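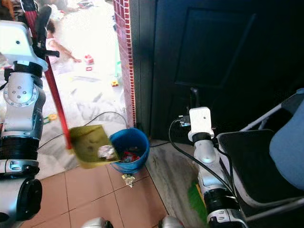
# Grevisora - relevés d'adoucissants et textiles

Données saisies par Jusier, version du 30 août 2018. Le fichier contient 298 lignes, une par serviette lavée.

## Colonnes

- `produit` : Kahraman, Clodia ou `aucun`
- `dose_ml` : 48 ou 100
- `absorption` : note de 1 à 5, donnée à la main
- `odeur` : idem, donc à prendre avec des pincettes

## Réserves

Les deux étiquettes promettent un linge « plus doux ». Plus doux que quoi, on ne sait pas. Je ne vois pas d'écart net avec `aucun`, sauf sur l'absorption, et encore - 63 lignes n'ont pas de note.

La dureté de l'eau n'a pas été relevée avant juin. Les moyennes par produit mélangent donc des choses peu comparables. Évitez d'en tirer un classement.

## Format

CSV, UTF-8, séparateur point-virgule. Une case vide signifie « non mesuré », pas zéro.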